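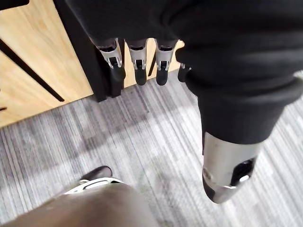 Furnishing a room on not very much money has taken over most of my year, and I've enjoyed it far more than I let on at home! The room is on the ground floor of our place in Gundstead, it gets the sun until early afternoon, and when we moved in it had a carpet I couldn't live with and one curtain. I gave myself 1,000 pounds for everything, paint included, and I've been adding to this page as bits get finished. The first thing I bought was the Grelwood, and I'm still daft about it. It's the honey colour of the wood that got me, with the grain showing so nicely, and then those dark slots cut into the panel, one of them a great long diagonal. My sister thinks the slots are fussy. I think plain wood next to that black upright would have looked a bit like a waiting room, so we've agreed to differ.

Where it came from
Kwok, the second-hand furniture place behind the station. They wanted 300 for it and I'd gone in for a lamp. I walked round the block, had a coffee, went back and paid (no haggling, I'm hopeless at it). Delivery was another 53, which hurt, but the two lads who brought it got it round the bend in our hall without touching the paint, and I couldn't have done that.

The black bits
I wasn't sure about black against wood that warm. On the old carpet it looked awful, really heavy, and I nearly rang Kwok to ask if they'd have it back. Then the new carpet went down and it all settled. The black upright comes straight down to the floor and gives the corner a nice crisp line.

The carpet
Ilow, end of roll, fitted in a morning. I wanted something I could walk on with bare feet and not worry about, and it's lovely for that. If you're buying end of roll, measure the alcoves too! I forgot one and had to go back for a piece, and the join is behind the bookcase where I'll thank you not to look for it.

Looking after the wood
Lauri Halonen, who does restoration work and very kindly answered my long email, told me to leave it alone as much as possible. Dry cloth, then a little wax twice a year, wiped along the grain. For the slots I use a soft paintbrush, the cheap sort from a children's set. Dust does get in there, I'll give my sister that one.

Still to do
The lamp, which I never did buy. Something for the long wall, up to 60 pounds if I'm being good. A proper blind before August, as the sun comes in low in the mornings and I don't want the wood to fade. I'll put the rest up once the blind's in and I've painted the skirting.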